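# Votham Shorts Archive

Catalog data for short documentaries made by students and recent graduates and entered in the Votham short film competition. One row per film. 3978 rows in the current release.

This started as the spreadsheet used by the people who ran the screenings. It was never meant to be published, and a lot of the odd column names come from that. They have been kept so that older scripts still work.

## What is in the repo

- `films.csv` - the main table
- `people.csv` - directors, editors, sound, and on-screen subjects who agreed to be listed
- `awards.csv` - shortlists, jury prizes, audience prizes
- `notes/` - free text notes from screening nights, one file per strand
- `tools/` - two scripts, see below

There are no video files in the repo and there won't be. Rights stay with the filmmakers. Where a film can be watched legally, the `watch_url` column has a link. Many of these links are dead. If you find a dead one, leave it in place and set `watch_ok` to `no`, so we can still tell where the film used to be.

## Strands

The competition has three strands, and every film belongs to one of them.

**Eta** is for films under three minutes. It has the most entries by a long way, mostly portraits of one person: a nurse, a boat builder, somebody's aunt who runs a bakery.

**Kereama** is for films made by a team from more than one school. Credits are messy here. Schools did not always agree on who did what, and in a few cases we hold two credit lists for the same film. Both are in `people.csv` with a different `source` value.

**Amon** is for first films of any length. A director can appear in Amon only once. If you see the same name twice, it is either two people or an error, and we would like to know which.

## Columns in films.csv

| Column | Meaning |
|---|---|
| `film_id` | Stable ID. Never reused, even when a film is withdrawn. |
| `title` | Title as it appears on screen |
| `title_form` | Title as typed on the entry form, often different |
| `strand` | `eta`, `kereama` or `amon` |
| `runtime_s` | Running time in seconds, credits included |
| `lang` | Main spoken language |
| `subs` | `yes`, `no`, or blank if unknown |
| `school` | School named on the entry form |
| `subject_type` | `person`, `place`, `trade`, `event`, `other` |
| `watch_url` | Public link, if there was one |
| `watch_ok` | `yes`, `no`, or blank |
| `wd` | `1` if the filmmaker withdrew the film |

`runtime_s` was measured from the screening file where we had it. For older Eta entries it was copied from the form, and people rounded down to get under the limit. Don't use it to study exact film length.

`subject_type` was filled in by hand by whoever was free. A film about a shoemaker might be `person` or `trade` depending on who watched it. We did a second pass on 100 films and changed a fair number of them. The rest have had one pass only.

## Withdrawn films

When a filmmaker or an on-screen subject asks us to remove a film, we blank every column except `film_id` and `wd`. The row stays. Please don't fill these rows back in from older releases. If you have a local copy, run the update script before you publish anything based on it.

## Scripts

```
python tools/check.py films.csv
python tools/update.py --keep-notes
```

`check.py` looks for repeated IDs, unknown strand names and impossible running times. It exits with an error if it finds any. `update.py` pulls the latest tables and clears withdrawn rows. It will overwrite local edits in `films.csv` - commit first.

## Known problems

- Accents were lost in some names when the sheet moved between programs. Most are fixed in `people.csv`. The `title_form` column has not been touched.
- School names are not normalized. One school shows up under several spellings.
- `awards.csv` has no audience prize for Kereama in the early years. There may not have been one.
- Some films were entered twice, once in Amon and once in Eta. We kept both rows and linked them in the `notes/` folder.

## Sending corrections

Open an issue with the `film_id`, the column, and what it should say. If you made the film, say so and we will take your word for it on everything except awards. Please put one film in each issue. We go through them on Wednesday evenings.

Pull requests are fine for typos. For anything in `people.csv`, open an issue first, as that table has names of people who may not want more detail added.

## Use and credit

The tables are free to use for teaching, research and programming screenings. Credit "Votham Shorts Archive" and give the release number. The notes are by many hands and should be quoted with the strand and file name. 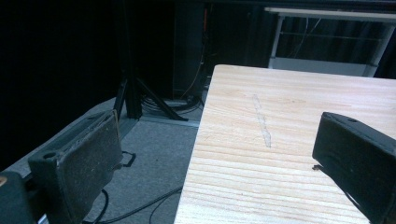
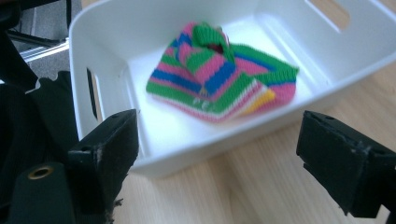

## Comments on this release

Bronisława Szewczyk asked for the two running time sources to be split into separate columns, so that measured films can be picked out without reading the notes. She had tried to compare Eta and Amon by length and had to drop most of the early entries. She also wrote that her own name was missing its ł in `awards.csv`, though it was right in `people.csv`, and that the jury prize next to it belonged to her editor.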